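Zetovについて

シェア 95 コメント 11

こんにちは、Zetov(ゼトフ)のバフマン・モラディです。デスクトップパソコンの修理と再生、それから使わなくなったパソコンの部品取りをしている小さな工房です。会社案内のページをちゃんと作ってくださいとお客さんに言われ続けて、前のページは住所と電話番号だけで何年も放っておいたので、今回はその反動で長くなりそうです。急いでいる方は下のほうの「持ち込みのまえに」だけ読んでもらえれば用は足ります。

■ はじまりの話

もともと私は事務機器の会社でコピー機の保守をやっていました。紙詰まりとローラーの交換で毎日が終わる仕事で、嫌いじゃなかったんですよ。ローラーを替えたあとの一枚目がすーっと出てくるときの音なんて、今でも好きです。ただ、お客さんの事務所に行くと、たいてい机の下とかロッカーの横とかに、電源の入らなくなったタワー型のパソコンが立ててあるんです。で、「これも見てもらえない?」と聞かれる。会社の規則では見ちゃいけないことになっていたので断るんですが、帰りの車の中でずっと気になるわけです。あの型なら電源だろうなあ、とか、あのファンの唸り方はほこりだろうなあ、とか。

それで休みの日に、知り合いのパソコンを自宅の台所のテーブルで開けるようになりました。妻には早いうちに「テーブルは返して」と言われました。そりゃそうです。夕飯のたびにマザーボードをどかしていたんですから。味噌汁の鍋敷きの隣にねじの入った小皿があるという生活は、家族には長くは頼めません。

場所を探していたときに、Tolentinoビルの一階が空いていると聞きました。前は額縁屋さんだったところで、幅の広い作業台がそのまま残っていたんです。見に行ったその日に決めました。台の高さが私の腰にちょうどよかったというのが一番の決め手で、駅から遠いことも、冬に北側の壁が冷えることも、そのときは頭に入っていませんでした。冬、本当に冷えます。持ち込みの方はどうぞ上着のままで。

Zetovという名前の由来もよく聞かれるんですが、がっかりさせる答えしかありません。呼びやすくて、ほかの修理屋さんと間違えられにくくて、看板の板に収まる長さだった、それだけです。看板は額縁屋さんの残していった板を裏返して使っています。表側にはまだ前のお店の名前があるはずです。

■ だれがやっているか

私と、イズマエル・マセドのふたりです。イズマエルはもともとお客さんでした。自分のパソコンを持ってきて、受け取りの日に「横で見ていてもいいですか」と言うので、じゃあと椅子を出したら、そのまま閉店まで話し込んでしまって。次の週も来て、そのまた次の週も来て、そのうちねじの分類をやってもらうようになり、お金を払わないわけにいかなくなりました。採用面接というものを、うちはまだ一度もやったことがありません。

ざっくりした分担でいうと、私が診断と電源まわり、イズマエルがドライブとデータの移行、それから在庫の管理です。在庫の管理については、彼が来る前のことを思い出したくありません。お菓子の箱に「メモリ(たぶん)」と書いてあったんですよ。書いたのは私です。

今は「Jekora」と呼んでいる仕組みで部品を管理しています。仕組みといっても、棚と引き出しと、番号を書いた厚紙の札と、表計算のファイルがひとつ。名前はイズマエルがつけました。部品をひとつ外したら、その場で札を書いて、同じ番号をファイルに入れて、引き出しにしまう。あとでまとめて書こうとすると必ずわからなくなるので、外したその場で、というのだけはふたりともきつく守っています。私が守らないと、翌朝キーボードの上に白紙の札が置いてあります。無言で。

■ どんな仕事をしているか

大きく分けると、直す、組み替える、ばらす、です。

直すのは、電源が入らない、途中で落ちる、音がうるさい、画面が出ない、といったご相談。音がうるさいというのは意外に多いです。ファンの軸が減っているのか、ほこりが詰まっているのか、ケーブルが羽根に触れているだけなのかで、かかるお金がぜんぜん違ってきます。ケーブルが触れているだけのときは、結束バンドを一本留めて終わりで、お代はいただいていません。ただし、この「一本留めて終わり」にたどりつくまで、私が延々と耳をケースにくっつけて唸っている姿を見ることになりますが、そこはご容赦ください。

組み替えるほうは、メモリを増やしたい、ドライブを大きくしたい、古いほうのデータを新しいほうに移したい、といったもの。学習塾さんや町の印刷屋さんのように、決まったソフトを決まった機械で使い続けたいところからのご依頼が多いですね。新しいのを買ったほうが安いですよとお伝えすることもあります。それでもこの機械がいいんだと言われると、こっちも燃えます。ええ、燃えますとも。

そしてばらすほう。これが、見学に来た方がいちばん長く足を止める作業です。引き取ったパソコンのうち、もう一台としては使えないものを、使える部品と、素材として出す部品とに分けていきます。

タワー型なら、まず台の上に寝かせます。立てたままやる人もいますが、私は断然寝かせる派です。ねじを落としたときに、奥まで転がっていかずに見えるところで止まってくれます(止まらないときもあります。あいつらは電源ユニットの裏が好きなんです)。サイドパネルを外して、まずはしばらく眺めます。手を出す前に、どのケーブルがどこを通っているか見ておく。メーカーの組んだ機械は配線の逃がし方に癖があって、それを見るのが楽しいんですよ。ああ、ここを通したのか、と。組んだ人の顔が浮かぶような気がしてきます。

ドライブのまわりは、機種によって手間がずいぶん変わります。両側をねじで留めてあるものは、反対側のパネルまで開けないとドライバーが届かないことがあって、これは少し面倒。レール式のキャディに入っているものだと、ベイからキャディごと扱えるのでとても助かります。私はこの方式を考えた人にお中元を贈りたいと前から言っているんですが、宛先がわかりません。

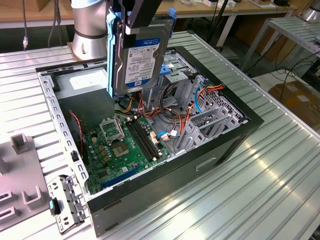
サイドパネルを外したタワーと、青いキャディに入った1.0TBのドライブ

キャディのレールはプラスチックのものが多く、年数が経ったものは無理に反らせるとぱきっといきます。折れたら折れたで、Jekoraの引き出しに同じ形のレールが残っていないか探すことになるわけです。あの引き出し、レールとブラケットとスペーサーばかり入っていて、知らない人が見たらただのがらくたです。でも、ここから一本見つかって機械がひとつ生き返った日の嬉しさといったら!

上の写真のケースだと、CPUソケットが空いていて、押さえの金具が上がっていますよね。こういうとき、私が作業台の近くの人にうるさく言うのは「そこに物を落とさないで」です。金色の接点は見た目よりずっと繊細で、指でなぞるのもだめ、袖が引っかかるのもだめ。冬にもこもこのセーターで来る方、気持ちはわかるんですが、ソケットの開いた機械の前では袖をまくってください。私も去年、妻の編んでくれたカーディガンでひやっとしたことがあって、それ以来カーディガンは接客用になりました。

メモリスロットが空いているのも同じで、溝にほこりが入ると、あとで差したときに認識しないという、いやな症状が出ます。エアダスターで吹くときは、缶をまっすぐ立てて、短く、何度かに分けて。缶を逆さにすると中の液が飛び出すので、あれだけは本当にやめてくださいね。教室でも毎回言っています。毎回だれかがやります。

それから配線。オレンジ、赤、黄色、黒の束は電源から来ているケーブルで、見慣れない方は「うわあ」とおっしゃるんですが、これは色で役目が決まっているので、慣れると逆に読みやすい部類です。読みにくいのはケースの前側のボタンやランプに行っている細い線のほうで、あちらはコネクタも小さいし、書いてある文字も小さいし、私の老眼も進んでいるし。外す前にスマホで撮っておくのがいちばん確実です。ノートに描いていた時代もありましたが、自分の絵が読めなくて、結局メーカーの資料を探す羽目になりました。

SATAのケーブルは、線を引っぱらずにコネクタの根元を持って抜きます。金具のついたものは金具を押しながら。これを力まかせに抜いて、基板側の受け口ごと持ち上げてしまった機械を何台も見てきました。受け口がひとつだめになっても、隣が空いていればそちらで使えることもあるので、やってしまった方も捨てる前に一度ご相談ください。怒りません。昔の自分もやっています。

■ データのこと

ここは少しまじめに書きます。お預かりしたドライブの中身は、作業に必要なところ以外は見ません。データの移行をするときも、フォルダの数と容量が合っているかを見るだけで、写真や書類を開いて確かめることはしていません。もし「この写真が移っているか確かめてほしい」というものがあれば、受け取りのときにご自身で開いていただいています。

引き取りのパソコンについては、ドライブをどうするかを最初に必ずうかがいます。選んでいただくのは、お返しする、消去してから部品として使う、穴をあけて壊す、のどれかです。お返しする場合は、静電気防止の袋に入れて、何の機械から外したものかを書いた札をつけてお渡しします。壊すほうを選ばれた方には、よければ立ち会っていただきます。これがまた、みなさん妙に晴れ晴れとした顔で帰っていかれるんですよねえ。

「消したつもりだったけど、やっぱり年賀状の住所録だけ欲しい」というお電話を、消去の翌日にいただくことがあります。つらいです。お互いに。それで今は、お預かりしてから7日間は何もせずに棚に置いておく決まりにしました。棚のいちばん下の段がそれです。急ぎの方はその旨おっしゃってくだされば、その日のうちに作業に入ります。

■ Clemumetti(クレムメッティ)教室

引き取りの仕事をしているうちに、自分でも開けてみたいという声が出てきまして、それで始めたのがClemumetti教室です。名前はよく噛まれます。私も噛みます。常連さんは「クレム」と呼んでいるので、それで通じます。

毎回5人まで、土曜の午後にやっています。古いデスクトップを開けて、部品の名前を覚えて、外して、元に戻して、電源を入れるところまで。戻したあとに起動しなくても落ちこまないでください。そこからがこの教室の本番みたいなもので、どこを差し忘れたか、みんなで順番に見ていきます。たいてい補助の電源コネクタか、メモリの差し込みが浅いか。かちっというまで、思っているよりもうひと押し、です。

11歳以上ならお子さんだけでも参加できます。それより小さいお子さんは大人の方と一緒にどうぞ。前に小学生の女の子とおじいちゃんで参加してくださったことがあって、おじいちゃんのほうが先にねじをなくし、女の子が懐中電灯で探していました。ねじは作業台の脚のところにありました。あのときの得意そうな顔、よかったなあ。

持ち物はとくにいりません。ドライバーはこちらに揃っています。老眼鏡を使う方だけ、お忘れなく(お貸しできるのは私の予備がひとつで、度が強めです)。ネックレスや長いストラップは外していただいています。お茶は出しますが、作業台には置けないので、入り口側の丸テーブルで飲んでください。休憩になるとそのテーブルのほうが盛り上がって、なかなか台に戻ってきてくれないのが悩みといえば悩みです。

4月の回は毎年早く埋まります。新学期の前にお子さんの机まわりを片づけたら古いパソコンが出てきた、という流れみたいで。ご希望の方は早めにお電話ください。

■ 工房の中のこと

見学はいつでも歓迎です。予約もいりません。ただ、データの消去や破壊をしている時間は、お預かりしているもののことがあるので、奥はご遠慮いただくことがあります。

入ってすぐが受付と丸テーブル、その奥に作業台、壁ぎわがJekoraの棚です。棚の上のほうは重くないもの、ケースのパネルとか、目隠しの板とか、空のキャディとか。下のほうに電源ユニット。これを逆にしていた時期があって、脚立の上で電源ユニットを抱えて動けなくなったことがあります。イズマエルが来てくれるまで、ずいぶん長く感じました。

ねじは種類ごとに小さな瓶に入れています。インチねじとミリねじを混ぜると、あとで本当に泣きます。見た目がそっくりなのに、入りかけて途中で止まって、無理に回すと山がつぶれる。ドライブを留めるねじで間違える方がとても多いので、「なんだか固いな」と思ったらそこで止めて、瓶を見直してください。教室でも、固いと思ったら手を挙げることにしています。

片づけは、閉店前にふたりでやります。台の上のものを全部どかして、マットを拭いて、途中の機械には「途中」と札をつけて、外したねじはその機械の小皿に入れて一緒に置いておく。たったそれだけのことなんですが、やらずに帰った日の翌朝は、半日つぶれます。前の日の自分がどこまでやったのか、まったく思い出せないんです。小皿にねじが一本余っているときのあの気持ち、修理をやる人ならわかってもらえると思います。

ラジオは午前がイズマエル、午後が私の好みでかけています。音の診断をするときは切ります。急に静かになっても、機嫌が悪いわけじゃありませんので、普通にしゃべりかけてくださいね。いや、やっぱり、耳をケースにくっつけているあいだだけは待ってもらえると助かります。

■ 持ち込みのまえに

・本体だけで大丈夫です。モニターやキーボードは工房にあります。ただ、キーボードの調子が悪いという場合は、キーボードも一緒にどうぞ。
・電源コードは、特殊な形のもの(小型の機種に多いです)だけお持ちください。
・どういうときに症状が出るか、わかる範囲でメモがあると早いです。「洗濯機を回すと落ちる」というメモのおかげで、本体には何の問題もなく、延長コードを替えるだけで済んだことがあります。
・ほこりは掃除せずにそのまま。どこに溜まっているかが手がかりになります。恥ずかしがらなくて平気です、もっとすごいのを見ています。
・ガムテープで留めてあるパネルは、そのままで結構です。糊はこちらで落とします。
・ノートパソコンは、メモリとドライブの交換だけお受けしています。画面割れや水こぼしは、設備のあるお店をご紹介します。
・インターネットの契約やプロバイダーのご相談は、すみません、うちではわかりません。

診断だけならお代はいただいていません。直す前に必ず金額をお伝えして、お返事をいただいてから始めます。お返事がないあいだは、棚の「返事待ち」の段でおとなしく待っています。電話に出られないことが多い方は、受付のときに都合のいい時間を教えてください。

引き取りは持ち込みなら無料です。台数が多い会社さんや学校さんは、車で伺います。エレベーターのない建物の上の階は、できれば前もって教えてくださいね。この前、最上階だと着いてから聞いて、私とイズマエルは階段の途中で二度ほど無言になりました。

■ よく聞かれること

「どのくらい古いものまで直せますか」
部品があれば、としか言えないんです、これが。Jekoraに合うものがあればその日に終わることもありますし、なければ探すところからになります。型番をお電話で教えてもらえれば、先に引き出しを見ておきます。

「部品だけ売ってもらえますか」
はい。メモリ、ドライブのレールやキャディ、ケーブル、拡張スロットの目隠し板など、店頭でお売りしています。目隠し板だけを買いに来る方がときどきいて、最初は驚きましたが、一枚足りないと中にほこりが入るし、なにより気になりますよね。わかります。

「中古のドライブは売っていますか」
消去と検査が済んだものは少しだけ。ただ、大事なデータを入れる用途にはおすすめしていません。教室の練習用や、動作確認用として買っていかれる方がほとんどです。

「自分でばらした部品を引き取ってもらえますか」
もちろん大歓迎です。できれば、どの機械から外したかを書いた紙をつけてください。紙がないものは私が型番を虫眼鏡で読むことになり、そういう日は夕方の口数が減ります。

■ 最後に場所のことなど

Tolentinoビルの一階、クリーニング屋さんの並びです。看板が小さいので通り過ぎる方が多いのですが、窓ぎわに青いランプのスタンドを置いているので、それを目印にどうぞ。自転車は入り口の右側に。車の方は、裏の駐車場の壁に「Z」と書いてあるところが空いていれば使ってください。本体を抱えてぐるっと回るのは大変なので、裏口の呼び鈴を鳴らしてもらえれば台車を持って出ます。

お休みは日曜と祝日、それと棚卸しの日です。棚卸しの日は入り口に貼り紙をしますが、電話は通じます。ただ、電話の向こうでねじ瓶を数えている最中だと、返事が数字になることがあるそうです。前にお客さんに「七十三って何ですか」と聞かれました。

このページは2019年11月6日(水曜日)に書き直しました。営業時間が変わったらまた直します。イズマエルに読ませたら「教室の申し込み方法がどこにもない」と言われたので足しておくと、お電話か、店頭で直接お願いします。メールは私があまり見ないので、お急ぎのときは避けてください。

シェア 95 コメント 11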